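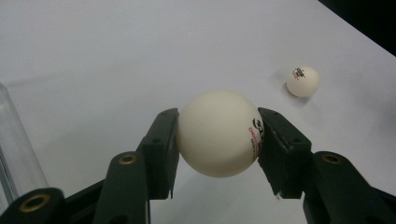
Search this forum Search Advanced search

Ping pong balls into a tube: how many demos before it stops being dumb?

brassring
Posted 25/02/2020

OK so I finally have the hand-held gripper in a state where I can record with it all evening and I am having way too much fun. The task is as simple as I could make it: white table, a couple of ping pong balls, a clear plastic cylinder. Pick up a ball, drop it in the cylinder, go get the other one. Camera rides on the gripper, so the learner sees exactly what I see in the photo, fingers and all.

So far I have 200 good demos. I trained on those over the weekend and ran the result on the little arm (it has the same fingers as the hand-held one, same linkage, same brass bushings at the pivots). It goes to the ball beautifully! Really, the approach is lovely, better than mine. Then it closes a bit early or a bit off center and the ball squirts away across the table like a watermelon seed. When it does get a grip it carries the ball over to the cylinder and then dithers above the rim.

Questions for those of you who have done more of this:

Do I just keep recording? I was planning to go to 700 and see.

Should I be mixing up the balls? Mine are all plain white with a small black and red logo.

Does anybody else use a clear container, or am I making my own life hard?

I'm using the Kelen trainer with everything at default. Happy to share the recordings once I've cleaned out the ones where I sneezed.

mudflat_joe
Clear container is you making your own life hard. White ball on a white table next to a see-through tube, you've picked about the three least visible things in the house. I love it, but come on.

Put a strip of colored tape around the rim. Record again. Your dithering will go away.

tinplate
I'd leave the tape off! If the end goal is "put ball in clear tube," then tape is teaching it to look for tape. I did that with a drinking glass last September. Got a great success rate, took the tape off, and it went right back to zero. All those evenings of recording and what I had was a tape finder.

What worked for me was boring. I started every demo with the glass in a different spot, and I made sure a good share of them had the glass in view from the very start, even if only at the edge of the picture. In yours the cylinder is way over on the left and you only get part of it. That's fine for some of them but if they're all like that, the thing has hardly seen the rim before it has to aim at it.

mudflat_joe
You can fade the tape out, though. Thick tape, then thin tape, then a pen line, then nothing. I'm not saying keep it forever.

tinplate
You can, and that's four rounds of recording in place of one. I'd sooner spend those hours moving the tube around.

brassring
Ha, I have definitely been lazy about the cylinder. It lives on the left because I'm right-handed and it's out of the way of my elbow. I went back and flipped through a bunch and it's on the left in nearly all of them. That's embarrassing and also great news, because it's so easy to fix!

oddsock77
Different view on the squirting. I don't think that's a numbers problem at all, I think it's your fingers. Those pads look flat and hard from here. Flat on round gives you next to nothing to hold with, and you make up for it with your own hand without noticing. You feel the ball start to slide and you correct. The arm doesn't feel a thing. It copies where your fingers went, and where your fingers went only works if you have nerves in them.

Stick something soft on the pads. Then record. Doing it the other way round means you throw out your 200.

brassring
Oh that's a really good point and I hate it.

I do feel it through the handle. There's a tiny give right before the ball settles and I ease up, squeeze again, and it's in. I never thought about that as something the camera can't see. I'd be sad to lose the 200, but it's only evenings.

halfpint_robotics
Don't bin them yet. Train on both sets together and then on the new ones alone and see which is better. I had 636 demos of picking up bottle caps with hard fingers, changed to soft, and the old ones still helped with getting to the cap. It was only the last little bit, the closing, where they pulled the wrong way. I ended up chopping the last second off each of the old ones. Ugly, but it worked well.

On how many: I've stopped thinking about the total. I record a batch, run it, watch where it goes wrong, and then record mostly that. If it loses the ball when the ball is near the far edge of the table, I do a batch with the ball near the far edge. Going straight to 700 of the same thing gets you a robot that is very, very sure about the middle of the table.

mudflat_joe
Agree with all of that except the chopping. If you chop the end off, the learner sees a bunch of demos that just stop above the object. I'd worry about it learning to stop there.

halfpint_robotics
It would if I'd used them as full demos. In Kelen you can mark a recording as partial and then it doesn't treat the end as the end. It's under the same menu as trimming. Took me ages to find.

brassring
There's a PARTIAL flag?? I've been deleting every demo where I bumped the table halfway through. Some of those had perfect first halves. Oh well, I know now!

gull_and_chips
Long-time reader, I do the same sort of thing with the Skindus hand-held kit, and I wanted to put in a word for the second ball. I like that you leave one sitting out on the table while you're holding the other. A lot of beginners clear everything away so each demo has just the one object in it, and then the first time there's a spare in view the robot gets stuck between the two. But you need to be strict with yourself about which one you go for first. Nearest first, always, or left first, always. Doesn't matter which. If you pick whichever you feel like, the learner splits the difference and reaches for the empty bit of table in the middle. Mine did that for weeks and I thought it was a camera fault.

tinplate
I'll half disagree. Being strict is right for the simple learners. With the newer ones that can hold on to more than one answer, it's fine to mix, and I think a bit healthier. You put the balls down in odd spots and "nearest" turns into a coin toss anyway.

gull_and_chips
True enough, but default Kelen is one of the simple ones, right? Brassring said everything at default.

brassring
Everything at default, yes, I'm scared of the settings page. Nearest first it is.

What about the logo? In some of my recordings the print is facing the camera and in others it's tucked under the finger, depending how I grab it. Sometimes half and half. Would it latch on to that?

oddsock77
I wouldn't worry. It's already random, that's what you want. If you lined the logo up the same way every time, then I'd worry.

mudflat_joe
Same. I'd throw in an orange ball now and then though, if you ever want it to work on orange balls. If you don't, don't.

halfpint_robotics
Lighting matters more than the print, I'd say. Looks nice and soft in yours, hardly any shadow, which makes for pretty recordings and a fussy robot. Do a batch with a desk lamp on one side. Do another with the curtains open. White on white, the shading on the ball and that little shadow on the table are most of what it has to go on, so let it see a few kinds.

brassring
Love this. OK, new plan, tell me if it's silly:

Soft pads on both the hand-held and the arm, before anything else. Cylinder moves after every demo, and I roll a die for where it goes so my elbow doesn't get a vote. Nearest ball first. Small batches, a different lamp each batch. Run it after every batch and let it tell me what to do next. Old 200 kept, marked partial, cut before the close.

No tape for now. Sorry Joe!

mudflat_joe
No hard feelings. The tape will be there when you need it.

gull_and_chips
Good plan! One more from me: record some rescues. Let the ball slip on purpose, let it roll a little, then go after it and finish the job. If every demo is perfect then the first time it slips on the arm, it's somewhere it has never been. Rescues did more for me than anything else on this list.

oddsock77
Yes but start the recording after the slip. If you record the slip as well, you are teaching it to drop things.

gull_and_chips
Good catch, I do trim those and forgot to say.

brassring
Update! Soft pads are on (thin foam from a craft pack, double-sided tape). I can feel the difference in the handle straight away, I don't do the little re-squeeze anymore. First new batch is recorded, die and all, and the cylinder has been in places it has never been. Twice I reached left out of habit and closed on thin air, and I've kept those out.

Trained it on the new batch plus the cut-down old ones. It still dithers over the rim, but it goes down in the end, and it has put both balls in one after the other without me touching anything. I made a noise that brought people in from the other room. Next up is the lamp batch, then rescues. The foam is already picking up fluff, so if anyone has a favorite pad material that wipes clean, I'm all ears.

tinplate
Both in a row, wonderful! Try silicone baking mat, cut to size. Rinse it under the tap when it gets linty.

Related threads

Zabala wrist mount keeps working loose
Kelen: trimming recordings without losing sync
Clear objects, shiny objects, and other headaches
Skindus hand-held kit, first impressions
Show us your recording table
Otside arm: is the 1933 error always the cable?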